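Vidgate Paper Crafts Board > Stamping and Coloring > Are pricey blending markers worth it?

irina_rusu
Posted September 3, 2019
I keep seeing blog posts swearing that you can't get smooth shading on a stamped image without the expensive alcohol markers. I've been using a store-brand set of 80 for a year and I can't see what I'm missing. Every one of those posts has a shop link at the bottom, which makes me a little suspicious. Has anyone here compared them side by side, on the same paper, with the same stamp? I don't mean "I upgraded and my cards look so much better now." You also had another year of practice.

fletch_d
I have, sort of. I bought five Lundness singles in the skin tones and did the same little hedgehog stamp with those and with my cheap ones. Showed both to my wife. She picked the cheap one.
The brush tip on the Lundness is nicer, I'll give them that. It springs back. Is it worth what they charge? Not to me.

MaramaP
fletch_d, one hedgehog isn't much of a test. What paper did you use? If it was regular cardstock, both would bleed and feather and of course you couldn't tell them apart. Put them on proper smooth blending paper and the difference is there.

fletch_d
It was the white cardstock I make all my cards on. If I have to buy special paper to see why the special markers are special, I think Irina has her answer.

MaramaP
No, she has your answer. The cheap ones also dry out. I threw away 18 of them in March and most had hardly been used.

irina_rusu
Mine haven't dried out, but I store them flat. Do you stand yours up? The package says not to with the double-ended ones.

MaramaP
In a mug, tips down. So maybe that's on me. I still say the caps are bad.

nikau_t
I'd look at the ink before the pens. Refills are where the money argument falls apart or holds up. With Lundness you can refill and swap the nibs, so over a few years it might come out even. The Firnum ones say "refillable" on the box, but I have yet to find a bottle of the ink for sale anywhere. I wrote to them and got back a coupon for more markers.

Also, people blame the marker when it's their stamping ink. If your black outline smears, that's an ink pad that reacts with alcohol. No marker at any price fixes that. Stamp it, leave it alone for a good while, then color. I do mine at the table after dinner and color the next day. 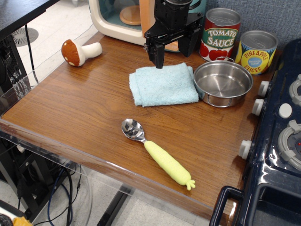
Table with the blue towel, the little pot and the tomato sauce can

As for paper, I'm with Marama on that one. A smooth sheet that lets you go back over an area while the ink is still wet does more for blending than any pen I've owned. Try a single sheet before you buy a pack.

fletch_d
Fine, I'll try one sheet. If it turns out the paper was the whole thing, that still doesn't sell me on the markers.

ewan_tipoki
Coming at this from the digital stamp side. Half of what gets called bad blending is printer ink. If you print your image on an inkjet and go straight in with alcohol markers, some printers hold up and some turn the whole thing gray. Mine was fine until I changed cartridges. Print a scrap first and scribble on it.

And the "957 colors" thing Pearce advertises – has anyone seen that chart in person? I put the swatches of four of their pinks next to each other and I'd defy anyone to tell me which was which.

MaramaP
I can tell Pearce pinks apart. Two of them, anyway.

ewan_tipoki
Two out of four. I rest my case.

irina_rusu
Okay, so far I have: change the paper, check the black ink, don't store them in a mug. None of that costs what a full set does. I'm going to get a few sheets of the smooth stuff and one Lundness in a blue close to one I already have, and color the same flower twice. I'll put the results up without saying which is which, and you can all guess.

MaramaP
Do a face too. Flowers are forgiving. Cheeks are where the cheap ones go streaky.

fletch_d
She's buying a blue one. Who has blue cheeks?

nikau_t
Snowmen. Use a light blue and shade a snowman, that's harder than it sounds. I'm in for the guessing, but please scan them – phone photos under a kitchen light won't show us anything.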